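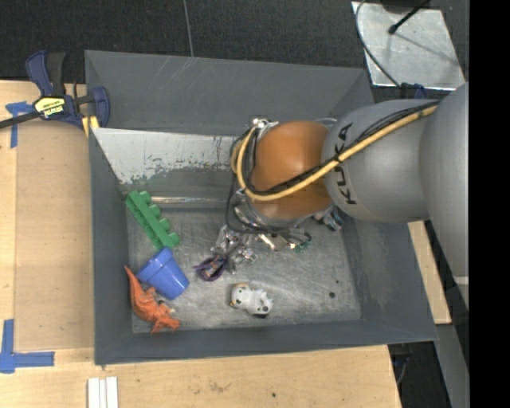 From: Fernanda Valente
To: zirelgate-users
Subject: Re: [zirelgate-users] queue count does not match spool directory after restart

On the first point, the two numbers are measuring different things, so they will only agree on a quiet machine. Details inline.

> We run Zirelgate as the outbound relay for the Nokunbridge office, with
> one smarthost (the Garcia box) behind it. After a power cut the
> service came back up by itself, but "queue list" reports 118 messages
> while there are 125 files in the spool directory. Is the index damaged?

Probably not. "queue list" prints what the scheduler has in its table. The scheduler builds that table at startup by reading the spool directory, but it only accepts a file if three conditions hold: the header block parses, the final length line matches the size of the body, and the file is not marked as held. Anything else stays on disk and is skipped. The skip is written to the log at debug level, which is off in the default config, so from the outside the files look forgotten.

That leaves seven files to explain. Run

 zgspool check --verbose /var/spool/zirelgate

as the user the service runs as. Do not run it as root. The check tool opens a lock file in the spool, and if root creates that file the service cannot take the lock on the next restart. You would then have a second problem that looks a lot like the first.

The output has one line per file with a state word in the second column. The words you are likely to see are:

 ok in the table, will be tried
 held held by a rule or by hand, will not be tried
 short length line missing or larger than the body
 nohdr header block did not parse
 twin same message ID as a file that is already ok

"held" is normal and survives a restart by design. "short" after a power cut is what you would expect for messages that were still being received. If the service had not yet answered 250 to the client, the client still owns the message and should send it again, and the short file can be deleted. The way to be sure is to look for the queue ID in the receive log. An "accepted" line means the 250 went out. No "accepted" line means it did not.

If you find a short file that does have an "accepted" line, please post it (with the body removed). That should not be possible with sync turned on, and it would point to a drive or controller that reports a write as finished before it is.

> Can I just move the extra files back into incoming/ so that they get
> picked up?

Please don't. Files in incoming/ are treated as new. They get a new queue ID, a new arrival time, and they go through the rules again. For a message that was rewritten on the way in, that means it is rewritten twice. We did this at Druvholm some years ago with a footer rule in place and sent a batch of invoices with two legal footers and a broken signature each. The messages also lost their place in the retry schedule, so the bounce for a dead address went out days later than it should have.

Use

 zgspool requeue <id>

which keeps the ID and the arrival time and skips the rules. It will refuse a "short" file unless you add --force. With --force it rewrites the length line to match whatever body is there, so a truncated message becomes a complete-looking truncated message. I have never had a reason to want that.

> Second question. Before the power cut, mail to one domain was being
> tried every few minutes. Now it seems to be tried every 8 hours. I
> have not touched the retry settings.

This one is by design, although the manual explains it badly. The retry interval is worked out from the age of the message, and the age is counted from the arrival time in the file header. The in-memory table also keeps a per-host record of recent results. While that record exists and shows that the host has accepted something lately, the interval is capped by retry_warm. When the service restarts the per-host record is empty, the cap does not apply, and every old message drops straight to the interval for its age. With the default table the last step is 8h, which matches what you see.

So the setting did not change, but the thing that was overriding it went away. The record comes back once a single message to that host is delivered. You can push one through with

 zgqueue try --host <hostname> --limit 1

and if it is delivered, the rest will follow at the warm interval. If it is not delivered, leave the slow schedule alone. There is nothing to gain from asking a dead host more often.

Note that if all of your mail goes through the smarthost, the host in question is the smarthost and not the recipient's mail server. From your wording I can't tell whether that domain has its own route. Check with

 zgroute show <domain>

If it prints "via default", the per-host record is the one for the Garcia box, and I would then expect all domains to show the slow schedule and not just one. If only one domain is slow, it has a route of its own somewhere. Look in routes.d/ as well as in the main file. Files there are read in name order and the first match wins.

> Third, is it worth putting the spool on its own partition? At the
> moment it shares /var with the logs.

Yes. The relay stops accepting mail when free space falls under spool_min_free, and it does not care what filled the disk. A noisy log on the same partition will stop your mail. The reverse also happens: a full spool stops logging, and then you have no record of why it was full.

A few notes if you do move it:

Stop the service and wait for the process to exit before copying. The stop command returns as soon as the signal is sent, and open deliveries are allowed to finish. On a slow link this can take a while.

Keep the owner, the mode and the file times. The scheduler uses the file time as a tie-breaker for messages with the same arrival second. Losing it does no real harm, but the order in the list will look odd.

incoming/ and active/ have to be on the same file system. A message is moved between them with a rename, and a rename across file systems fails. Some people put incoming/ on a RAM disk for speed and find this out at the first message. It also throws away the only protection you have in a power cut.

Watch the inode count along with the free space. A spool is mostly small files, and a partition made with the default settings can run out of inodes with most of its space unused. spool_min_free only looks at bytes. There has been a patch for an inode limit on this list, but it was not merged, and I don't know that anyone is working on it.

> We are on 3.x from the distribution package, with their config.

Then one more item. The distribution package ships with sync = metadata, where upstream ships with sync = full. The packaged setting is faster and will keep the directory entries correct, but the contents of a file may be missing after a power cut. You would see this as a file of the right name and zero length, reported as "nohdr" and not as "short". If several of your seven files are zero length, this is the reason, and those messages cannot be recovered from the spool. The receive log will still have the sender and recipient for each, so you can at least ask for them to be sent again.

I would set it to full on any relay without a battery behind it — the cost at your volume is too small to measure. The service has to be restarted for the change to apply; a reload reads the file but keeps the old value. Requeue or delete the leftovers first, so that the counts are clean when it comes back up.

If the check output shows a state word that is not in the list above, post the whole line along with the exact package version.

Fernanda

_______________________________________________
zirelgate-users mailing list
To leave the list, send a message with "unsubscribe" in the subject to the list request address.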